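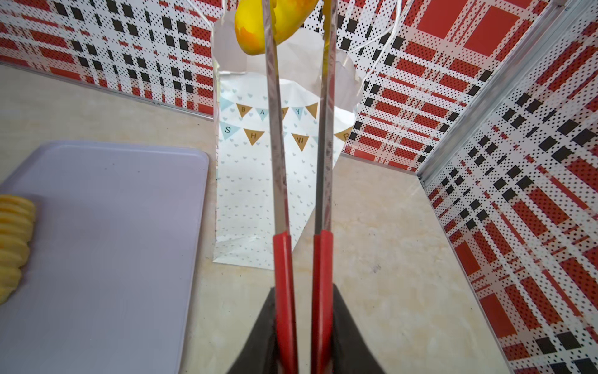
Paper bags, baby shower print — 7 Mar 2024

Bags came over from the Nerncombe store, pack of 100, and the label says each will carry 400 g "with ease". I'll believe it when I've seen the string handles pulled for a whole afternoon. The October lot from Skutumthorpe made the same promise and the knots came through the paper.

The tissue is a nuisance. It folds out over the rim and hides how wide the mouth is. I would leave it out, but Asstead want the bags dressed as they would be for a party, so it stays for now.
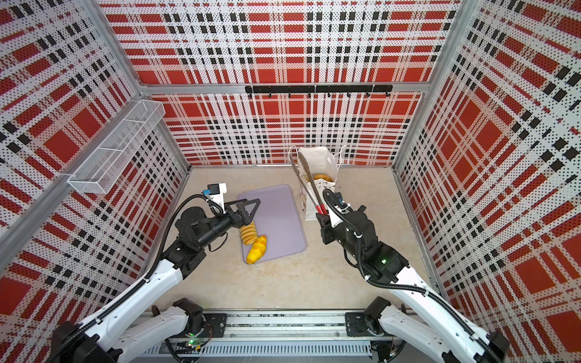

Packing order is still being argued over. The note from Asstead says roundest thing first, long things after, and gives no reason. I'm not convinced it matters in a bag this size. With the bread roll in and the spiral potato and the long yellow piece both still on the lavender board, the bag was standing up by itself near the back wall, which is what the note would predict. It might well stand up empty too. Try that before writing it down as a rule.

The potato is the awkward one because of the skewer. Point down it could go through the bottom, point up it could catch somebody's hand. Suggest we weigh it separately — total on the sheet is 647 g and I don't trust it.

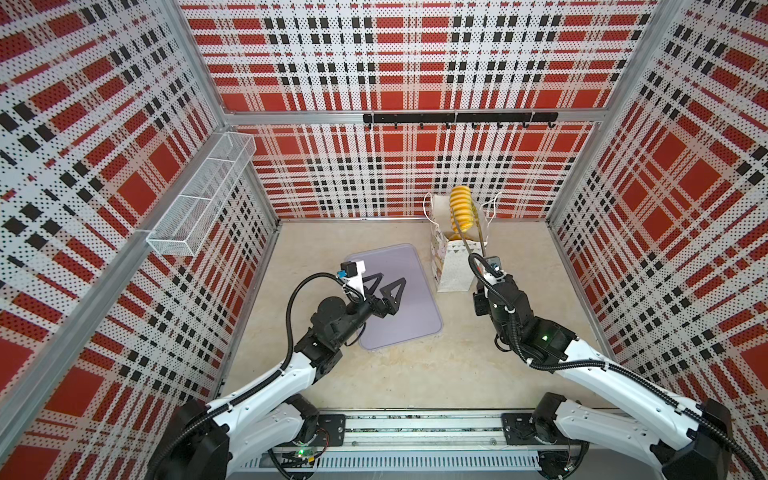 Coiled yellow piece at the bag, lavender tray to the left.

To do: weigh everything again, one bag with no tissue, check the glue on the base fold.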